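Washing up by hand in the Shakya flat, week 3 without a dishwasher.

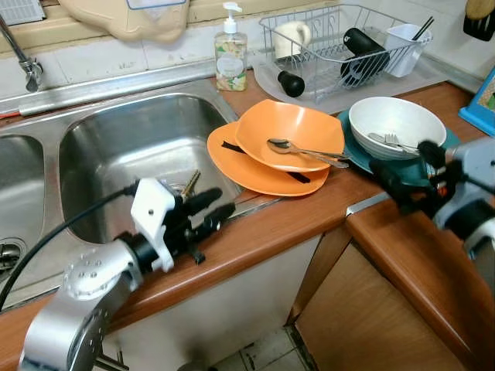
I do dishes in one go after dinner now. Everything gets stacked by the sink first, forks and spoons left in the top dish — tonight that's the orange plates, then the white bowl on the teal one.

2/ The drying rack is small. One mug and the chopsticks and it already feels busy, so plates go in last.

3/ Dishwasher part is on order from Eltuna. They said 6 days. I'll post when it shows up.

4/ Wooden counter gets wiped every night — oiled last in October.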